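Home Explore Notifications Messages Lists Profile

Wulwood Table Notes
26 May 2020

Okay friends, a long one today, so get your coffee. I've been sorting my game blocks and counters by color, and a few of you asked how I do it, and you know I can't answer anything in one post.

Some background! I make little tabletop games under the Wulwood name, mostly for families, and every one of them eats blocks. Back in February I bought a mixed lot of 1000 from a closing toy shop over in Grurnirbridge, and they've been living in a pillowcase ever since. (A clean pillowcase. I have standards.)

The first thing I learned is that you can't sort the whole pillowcase at once. I tried it, got sleepy, and ended up putting green in with the blue for a good long while before I noticed. Now I scoop out almost 300, put the rest back in the closet, and shut the door on them.

Second thing: do one color all the way through before you start another. I know it feels slower. I timed myself both ways with a kitchen timer and one color at a time won easily, and my shoulders were happier too.

Somebody asked about the dark blues and the bright blues. I keep them together, because in Zilotska (the harbor game, the one with the ferries) they're all water and it doesn't matter a bit. If your game needs them apart, do that split at the very end, in daylight. Lamps will fool you every time.

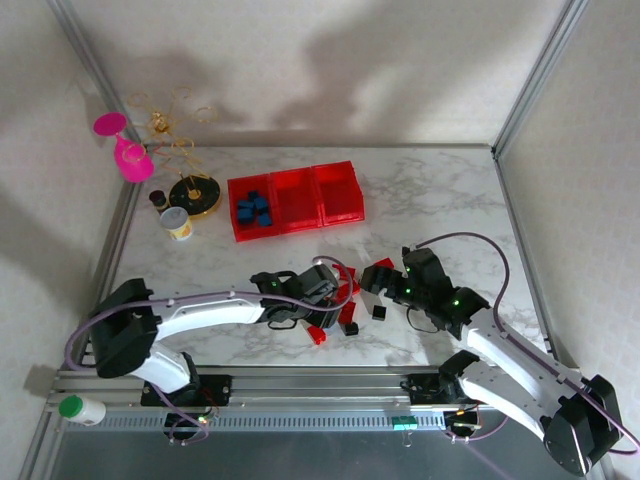 Sorting trays are where I've gotten picky, and I've tried muffin tins, egg cartons and a very nice candy box. What I like best is a plain plastic tray with three open sections. Blue goes in the left side of the red one, and the middle and right sections stay empty until I'm ready for them. A pale tabletop helps so much too, even a marble-patterned one, and I'd never go back to doing this on a dark cloth.

Oh, and for anyone playing Tzavaras with the old rules, you need 22 blocks per player and a few spares in the box lid. I wrote it down wrong in the spring post and I'm sorry to the family who had to finish their game with dried beans!

Bagged count so far is 123, all blue. Yellow is next, and then I have to face the greens. If you have a trick for getting old sticker glue off the little ones, please send it my way, I've got a whole jar of them waiting.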